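J'hésitais à m'offrir les portes ouvertes de Cimero (une heure de route, et il pleuvait), mais quelle bonne surprise ! On peut rester tout près du bras plongeur Clonov, poser ses questions tant qu'on veut, et l'équipe répond avec une vraie gentillesse, café compris — j'y suis restée bien plus longtemps que prévu.

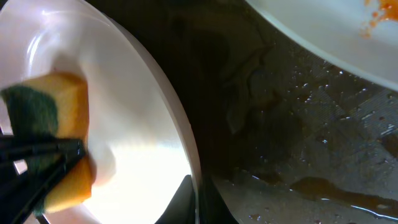
Mon avis sur la pince, maintenant, qui m'intéressait plus que tout le reste. Elle tient bien son éponge, mousse jaune orangé côté assiette, et le plat rond garde son bel aspect brillant. J'aurais aimé la voir insister sur la sauce orange de l'autre assiette. Quatre étoiles sur cinq, et j'y retourne en février prochain !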